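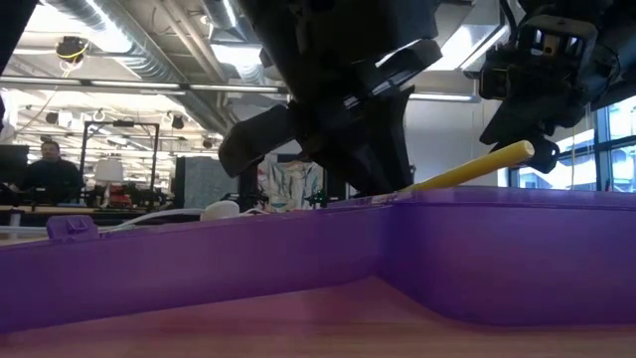
Endach, 14. Apr 2020

Seit dem Winter lerne ich, einem Roboter etwas zu zeigen. Ich schreibe mit Absicht "zeigen", weil meine Kollegin Jana Eichhorn am ersten Tag sagte, ich soll das Wort "programmieren" zu Hause lassen. Man sitzt vor den zwei Armen, hat in jeder Hand einen Griff, und was die Hände machen, das machen die Arme nach. Die Aufzeichnung läuft mit. Später soll das Modell aus vielen solchen Aufzeichnungen die Bewegung selbst finden. Meine Arbeit ist der Teil mit den Händen.

Die Aufgabe, an der ich jetzt bin, heißt bei uns "Kiste lila". Es gibt eine durchscheinende Kiste aus violettem Kunststoff, und die Sachen, die dazu gehören, sollen hinein oder heraus, je nach Vorgabe. Am meisten beschäftigt mich der gelbe Stab. Er lehnt schräg über den Rand, und die Finger vom Greifer müssen genau dort zusammenkommen, wo wenig Platz ist. Ein Mensch denkt darüber nicht nach. Ich habe mir zu Hause eine Woche lang selbst zugeschaut, wie ich einen Kochlöffel aus dem Topf nehme, und ich konnte danach nicht erklären, wie ich es tue.

Für diese Aufgabe brauchen wir 400 gute Durchgänge. Ein Durchgang ist gut, wenn der Stab ohne Fallen ankommt, wenn ich unterwegs nicht länger stehen bleibe und wenn die Kiste sich nicht verschiebt. Den dritten Punkt habe ich am Anfang unterschätzt. Die Kiste ist leicht und der Tisch glatt genug, dass ein kleiner Stoß mit dem Fingerrücken reicht. Dann sieht die Bewegung auf dem Bildschirm noch ganz ordentlich aus, aber Jana sortiert sie aus, und sie hat recht damit.

Was ich in den ersten Wochen falsch gemacht habe, schreibe ich hier auf, vielleicht nützt es jemandem.

Ich war zu schnell. In meinem alten Beruf, ich habe Kabelbäume gebaut, war schnell immer gut. Mit den Griffen in der Hand kommt die Bewegung aber mit einer kleinen Verspätung an, und wer schnell ist, korrigiert dann zu viel. Der Arm beginnt zu zittern, und dieses Zittern lernt das Modell mit. Wir hatten im Oktober einen Satz Daten von einer anderen Gruppe bekommen, da konnte man am fertigen Verhalten sehen, dass jemand nervös gewesen ist.

Ich habe auch zu viel gedrückt. Im Griff spüre ich fast nichts von dem, was die Finger halten. Man will sicher sein und macht die Hand ganz zu. Åsmund Granström, von dem ich das meiste gelernt habe, ließ mich zur Übung eine Stunde lang nur greifen und wieder öffnen, ohne etwas zu heben. Es war langweilig und es hat geholfen.

Und der zweite Arm! Ich bin Rechtshänderin und habe den anderen lange einfach irgendwo hängen lassen. Meistens hing er so, dass er mir die Sicht nahm oder beim Rückweg im Weg war. Jetzt parke ich ihn vor jedem Durchgang an derselben Stelle, mit den Fingern nach unten, und erst dann beginne ich. Rokeya Begum macht es anders, sie bewegt beide Arme immer ein wenig zusammen. Ihre Durchgänge sehen weicher aus als meine. Ich habe es versucht und sofort den Stab umgeworfen.

Das Licht ist ein Thema für sich. Die Halle hat große Fenster und dazu viele Lampen an der Decke, und der lila Kunststoff sieht am Vormittag anders aus als am Abend. Ich dachte zuerst, man müsste das verhindern. Åsmund will es aber so haben, damit das Modell sich nicht an eine einzige Farbe gewöhnt. Also nehme ich zu verschiedenen Zeiten auf und schreibe die Uhrzeit in die Liste.

Man wird müde davon, mehr als ich erwartet habe. Nicht in den Armen, mehr hinter den Augen. Nach 70 Minuten mache ich eine Pause, auch wenn es gerade gut läuft. Meine schlechtesten Durchgänge waren alle aus der Zeit, als ich noch "nur diesen einen" dachte.

Meine Mutter hat am Telefon gefragt, ob der Roboter jetzt schon etwas kann. Ich habe gesagt, er kann meine Fehler schon sehr gut. Sie fand das nicht lustig - sie möchte wissen, ob die Arbeit sicher ist.

Bis jetzt habe ich 72 Durchgänge, die Jana angenommen hat. Morgen übe ich noch einmal das Loslassen am Rand, dort öffne ich die Finger immer noch zu früh.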